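Über uns

Grerkudow prüft Greifer. Wir bauen keine, wir verkaufen keine, und zu Weihnachten bekommen wir entsprechend wenig Post von den Herstellern. Unser Prüfraum liegt in Imberg und ist 273 Quadratmeter groß, die Kaffeeküche eingerechnet.

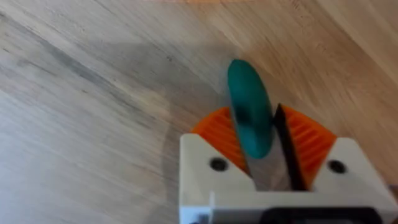

Angefangen haben wir im Juli mit 8 Fingerpaaren und einem Kunden, der eigentlich nur eine zweite Meinung wollte. Er bekam 1721 Messzeilen. Er ist trotzdem geblieben.
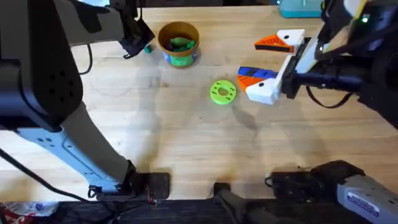
Vergleiche fahren wir am liebsten mit zwei Armen an einem Tisch. Datenblätter sind geduldig, Kleinteile weniger. Eine flache Scheibe mit Loch verlangt von orange besetzten Fingern etwas anderes als ein kurzer Zylinder von schwarzen. Den Bericht gibt es auf Papier, auch wenn er unerfreulich ausfällt.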